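The Agent from Bisstead

I came to Bisstead to play football and ended up selling houses, which my mum still tells people as if it were a medical condition. My knee went at nineteen. By July I was sat in Dexter Thibodeaux's office learning the word "deceptively".

My first listing was 3 Dusari Lane, built in 1907 and damp ever since. Dexter handed me the keys and said if I could shift that I could shift anything (he'd had it on his books for 98 weeks, I found out later!).

Only one buyer turned up, a quiet man called Gyu-bin Byun. He walked straight past the kitchen I'd spent all morning scrubbing and knocked on the pantry wall.

"Someone's in there," he said.

I laughed. Then whoever it was knocked back, twice, quite politely.

Well, you can't put that in a brochure, can you? I offered him 700 pounds off. He said he'd pay the full price if they came with the house.

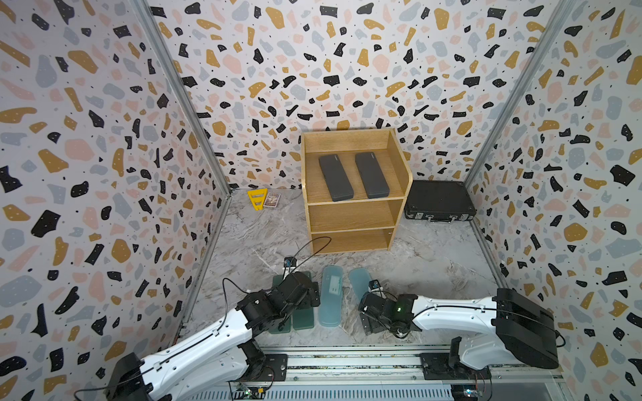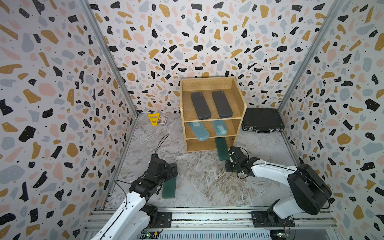 Two grey cases, side by side on the top shelf.

Moving Day

He rang me at six in the morning, whispering.

"They've stopped knocking," he said. "Now they want to know what you're asking for the place next door."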